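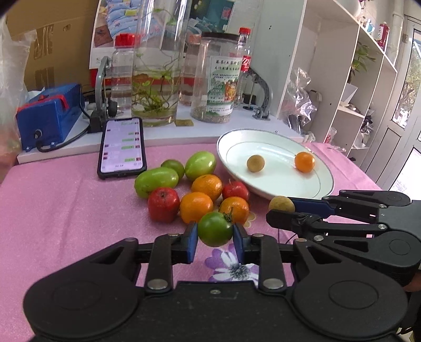 Os poemas do caderno Plakine têm de rimar?
Escreva como lhe sair melhor: há páginas pautadas para quem gosta de contar sílabas e páginas lisas para o verso livre, e todas aceitam bem a caneta de tinta permanente.

Caderno de poesia Plakine — edição Amaral

Foi pensado com muito carinho para quem escreve poemas e os envia a concursos (e para quem os guarda na gaveta, que também são dos nossos!). Tem 200 páginas cosidas à linha, abre completamente sobre a mesa e traz 2 fitas marcadoras, uma para o poema em curso e outra para aquele a que voltamos sempre.

No fim encontra 20 fichas para anotar título, concurso, prazo e resultado. A ideia veio da poetisa Ngaio Pirihi, que nos escreveu uma carta tão simpática que ainda a temos na parede da oficina.

Capa: tecido verde-escuro ou cinzento
Papel: marfim, 83 g/m²
Fecho: elástico
Fabrico: Clusico

A capa azul volta em setembro. Se quiser gravar o seu nome ou pseudónimo, indique-o nas observações da encomenda — com os acentos todos, por favor.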